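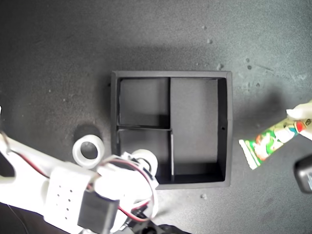
Plikau is a dataset and a small set of trained policies for sorting everyday objects into divided containers with low-cost arms. What we wanted to know is simple to ask and surprisingly fun to chase: if a policy learns where one object goes, how much does it know about the next one that looks just like it? Tape rolls turned out to be our favorite test. With one white roll in the gripper at the lower-left corner of the organizer and a matching roll still lying on the table to the left, the policy has to keep track of which roll it is working on, and it has to pick one of three compartments that differ mostly in shape. The divider walls are thin and the box is black on dark gray, so depth cues are weak. We love this setup because it fails in such readable ways.

What you get

The release has 3819 episodes, split into 2000 teleoperated demonstrations, plus policy rollouts that were kept whether they succeeded or not. Please don't throw the failures away! They carry most of the signal for the method below. 460 episodes are held out for testing, and no object placement in the test split is repeated in training.

Each episode contains:
RGB video from the overhead view and from a closer view
joint positions and gripper opening
a one-line instruction in English
a success label and, for failures, the step where the label was changed

The method, Vultavance

Vultavance is a two-stage recipe. First we train an ordinary action-chunking policy on the demonstrations. Then we train a small scoring head on the rollouts, which looks at the last few frames and guesses whether the current chunk will end in the right compartment. At run time the policy proposes several chunks and the head picks one. The head is tiny and trains on a single desktop GPU over lunch.

The part that got us excited is how few rollouts the head needs. With 400 of them it already picks better than the base policy's own first choice on the two-roll tasks. Adding more helps on the tall right compartment, less on the small upper-left one, where most misses are a roll landing on a divider and the head sees it too late to matter. If you have an idea for that case, please open an issue - we have tried a few things and none of them stuck.

Objects and close views

Most objects are plain: tape rolls, tubes, small boxes. We also wanted things with shine and strong printed patterns, which are rough on feature matching. Glossy glaze is the worst of them. Bright vertical streaks run down the curved sides, and they shift as the viewpoint moves while the painted outlines stay put, so a tracker that locks onto a streak drifts right off the object. 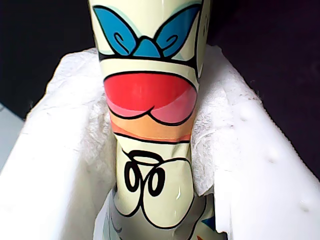

Close view of a glossy cartoon-patterned vase, packed in white foam and tissue paper.

White packing around a cream object is its own little puzzle. Our segmentation masks for these close views were drawn by hand, and the border between tissue and foam is the least reliable part of them. Treat those pixels as soft labels if you can.

Loading

The Pindulcombe loader reads everything and is the only dependency outside the usual Python stack. Point it at the root folder and ask for a split by name: demos, rollouts or test. Frames are decoded on demand, so the first pass is slow and later ones are quick if you leave the cache on.

Known issues

The white arm is overexposed in parts of the overhead video. We left exposure alone, and color augmentation helps a bit.
Light-colored specks of debris show up on the work surface in some episodes. Check saliency maps before you trust a very good score.
Instructions say "left" and "right" as seen in the overhead view.

Changes

Friday, July 8, 2022: first public version. Rollouts from the Pongsiri baseline are not in it yet; we plan to add them in September, with the same labels.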